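Speaker notes: The Long Middle, or Why Page 600 Exists
Library evening series, talk 3. Slot is 30 minutes including questions, so keep moving.

Opening
Wait for the chairs to stop scraping. Hold up Omine with both hands. 1306 pages. Ask who has finished it. Ask who has told people they finished it. Let the second group laugh first.
Plot in one breath: four generations of one family build a harbor at Etuvden, the harbor silts up, they build it again. Stop there, or we lose the slot.
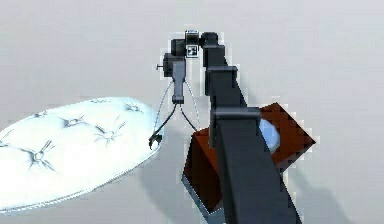

Why so long?
Big historical novels used to be sold by weight, more or less. A reader with one book for a whole winter wanted a whole winter's book. Omine has 8 chapters on dredging. I have read them twice and can now bore a table into silence on the subject of mud.
Read aloud: the town meeting, from "The engineer unrolled his map" down to the goat. Do NOT read past the goat.

The research problem
The author plainly went to a lot of archives and wanted credit for the bus fare. Compare Unar, same period, a third the length, where the flood takes one paragraph and you still feel damp.
Sip water here. (Last time I forgot and croaked through the whole flood.)

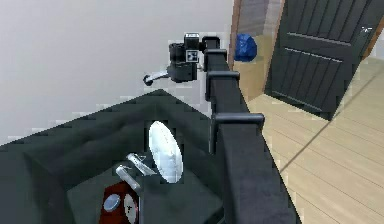

Notes last changed: March

Who carries the story
In Omine the family is mostly a way of getting us from one war to the next. Sons are born when a witness is needed. Daughters get the better lines and fewer pages. Say this kindly, there will be fans in the second row.
The exception is the grandmother, who refuses to die for 400 pages and improves every one of them.

If asked about the Priedītis edition: yes, it's abridged. Yes, it's good. They kept the goat and lost the tariff debate. Purists can see me by the coffee. 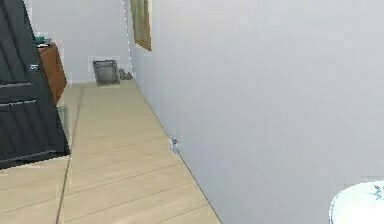
Hallway, with framed picture on the wall

Closing
Go back to the opening question. Suggest starting at part two, where somebody finally wants something. Part one can be read afterward, as a punishment.
Questions. If there are none, ask them which chapter they skipped.
Return the library's copy to the desk before leaving. It's overdue, and it's on my card.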